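3. Where people walk when it rains

I came to this part of the study with a bad assumption, so let me get it out of the way. I figured rain would simply thin people out. Fewer walkers, same habits, same routes, and I could multiply my dry-weather numbers by some fraction and go home early. My co-author, Darius Butkienė, had bet me a lunch that the routes themselves would change, and I owe him that lunch (he picked the place, and it wasn't cheap).

The diaries are the heart of this section. We gave them to walkers who use the waterfront at Dullstead on a regular basis, and we got back 2658 usable trip entries, of which 688 were marked by the walker as made in rain. "Rain" was left up to the person holding the pencil. I know some readers will hate that. I went back and forth on it myself, but we were interested in what people do when they feel it's raining, and a gauge on a roof across town doesn't know when somebody puts their hood up.

3.1 Wide paving and the loss of the middle

On dry days the diaries describe the widest paving as the easy choice. People write about room to pass, room for a stroller, room to walk side by side and argue. On wet days the same people start writing about surface. The words that come up over and over are "shiny," "slick," and "glare," and that last one surprised me. I'd expected complaints about puddles and cold feet. I hadn't thought about how hard it is to judge a pavement when the sky is bouncing off it (Figure 3a).

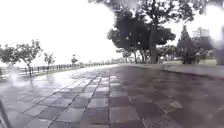 Figure 3a. Checkered square paving in the rain, with sky glare across the middle distance.

Several walkers told us they steered by the pattern. One of them wrote that she "follows the dark squares" in bad weather, on the theory that the pale ones are slipperier. We have no evidence either way, and the paving literature I could find tests tiles by finish and wear and mostly leaves color alone. But belief is enough to move a person three steps sideways, and three steps sideways is exactly the kind of thing our route maps pick up. Dudás makes a similar point about stair users, who pick a side early and stick with it long after the reason is gone.

What the wet entries share is a drift away from the middle of open paving. People want something next to them. A wall will do, or a rail, or a row of planters. When we asked about this in the follow-up interviews, hardly anyone could explain it. "I just feel silly out there," one man said, and I've ended up quoting him more often than any of our tables.

3.2 Edges, fences, and the straight path

If the drift toward edges is real, then a path with a strong edge ought to hold on to its walkers better in the rain than one without. That was Darius's idea, and we coded every diary route by whether it had a continuous edge on at least one side. A wooden fence counted. A line of parked cars didn't, mostly because it kept driving away.
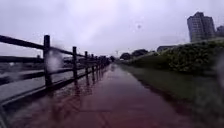

Fenced paths did hold on to people. Walkers who used them in dry weather were more likely to report using them again in the rain than walkers on open paving, and the gap was there in the mornings as well as after work. I want to be careful about how much we make of this. Fenced paths are also often the direct ones, and a person who's getting rained on wants to be indoors. We tried to pull the two apart by looking only at trips where the walker had called the outing "for pleasure," and the gap shrank. It didn't vanish, but it shrank enough that I'd like somebody else to run the whole thing again with a bigger group.

The pleasure trips turned out to be my favorite reading. Some people love this weather! One diary keeper, a retired bus dispatcher, went out on wet evenings on purpose and wrote far more about them than about her dry ones. She mentions reflections constantly, posts and railings doubled in the path, and she slows down for them. Her pace sheet shows it too. We had been treating slow wet walking as caution, following the Kekov scale, which scores any drop in speed as a sign of perceived risk. For her that's plainly wrong, and she isn't the only one. 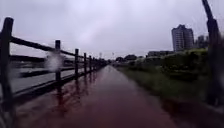
Figure 3b. Fence posts reflected on a rain-slick, reddish-brown path.

So we split the slow walkers by what they wrote on the same page. Entries that mentioned footing, shoes, or falling went in one pile, and entries that mentioned looking at something went in the other. Up to 9 entries could arguably have gone in both, and we left those out of the comparison. The second pile was smaller, but it was much bigger than the zero I would have guessed, and it came almost entirely from straight paths with a long view ahead. On winding routes people kept writing about their feet.

I don't know yet what to do about the scale. Darius would drop it. I'd keep it for the commuters, where it behaves well, and add a plain question about enjoyment for everybody else — Ateo did something along those lines with cyclists, and the question took up a single line of the form.

One loose end before the interview material. Our diaries ran out in November, and the late entries mix rain with early darkness in a way I can't untangle. A walker who hugs the fence at five in the evening may be avoiding the wet or may just want to know where the path ends. Those trips stay in the totals above, but they're left out of every comparison in Section 4.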